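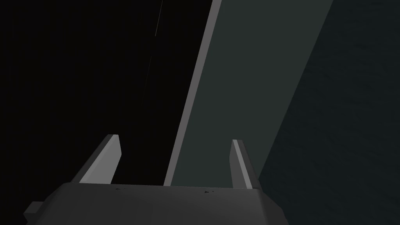 Wrist view from the simulator, gripper open, with the slanted panel beyond the fingers.

Jirndale cell: gripper and wrist camera setup

Hello, and thanks for looking in. These are the notes and sample renders for the simulated copy of our Jirndale cell, which we use for checking a gripper setup before touching the real machine. Last revised 26 June 2018 by Kylie Merrick, with a good deal of help from Hipólito Figueroa on the finger geometry.

What you get

There are 3,000 renders in the full set, of which 882 have been checked by eye (thank you, Meenakshi!) and are listed in checked.txt. The rest are probably fine, but please don't quote results from them yet. Shading is flat and the light is kept low, so expect large dark areas.

Setting up the gripper

1. Load the cell file and wait for the arm to settle in its home pose.
2. Open the fingers fully. They should lean in a little towards each other as they rise, and the space between them should be clear.
3. Look for the housing along the bottom of the wrist view. If it has vanished, the camera offset has gone back to zero – load the saved one from the Plerkow folder and start again from step 1.
4. Close and open 12 times, then compare the finger tips with your first render. They ought to reach a similar height. If one sits clearly lower, its mount has the wrong offset in the cell file.

Looking after it

Renders go stale whenever someone changes the finger model, and it is surprisingly easy to forget. We redo the checked ones each November, and after any change to the Gromik mount on the real arm. Geum-ok Kang keeps the measurements for that mount, so do ask her before typing in your own, however sure you feel.

Known problems

Small dark specks show up along the top rim of the housing. We haven't traced them yet, and they can upset anything that looks for edges.
Version 2 of the Byun importer swaps left and right fingers. Use the older one for now.
Faint pale lines sometimes appear in the dark background. Melina Kyriakidis is collecting cases, so send her the render number if you meet one.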